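Trasitz 8: time alignment moves ahead of pose solving

The November release of Trasitz, the ingest and alignment tool used on all hand-held gripper recordings at Endevness, changes the order of two steps that have been fixed since the first version. Clock alignment between devices now runs before the pose solver. Teams that call the stages separately will need to edit their job files.

Until now each gripper stream was solved for pose by itself, and the solved tracks were then matched to one another. This worked for a single operator. With two grippers and a head-mounted camera on the same operator, small clock errors turned into position errors that the planner read as real motion.

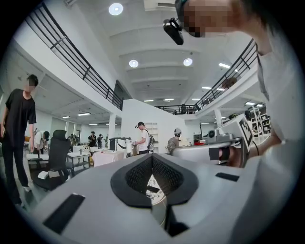
Photo: Endevness / Garnura project

Fiducial markers are printed on the devices themselves, and the old solver treated any marker it detected as part of the fixed room. A marker on a moving gripper therefore pulled the map toward it. Trasitz 8 keeps a list of mobile marker IDs and excludes them from the map, but uses them to tie one device's track to another's. The list is read from the session header. If the header has no list, the job stops with an error - there is no fallback to the old behavior.

Prakash Chettiar reran 157 archived Garnura sessions through both versions. The remaining failures fall into two groups: sessions where a marker leaves view during a fast wrist turn, and sessions with long stretches of plain white wall. The first group is handled by the new gap filter, set to 900 ms by default. The second is still open.

People walking through the background were a smaller problem than expected. The feature tracker now drops points that disagree with the inertial data, and this removes most of them before the map is built. Mezzanine railings are harder. Evenly spaced bars give the matcher many near-identical candidates, so Mowat, the replay viewer, now colors repeated matches separately. 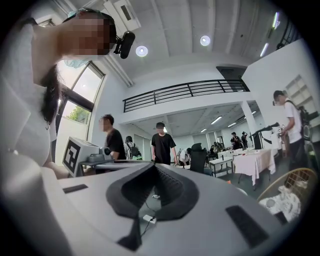

Do older sessions have to be processed again?
Only those recorded with more than one device. Single-gripper sessions give the same tracks in both versions and can stay as they are.

Reprocessing jobs go to the low-priority queue, with a limit of 1000 sessions per request. Job files written for version 7 will load but print a warning for each renamed field. The migration script is in the tools folder and should be run before Thursday, when the old stage names are removed from the shared scheduler.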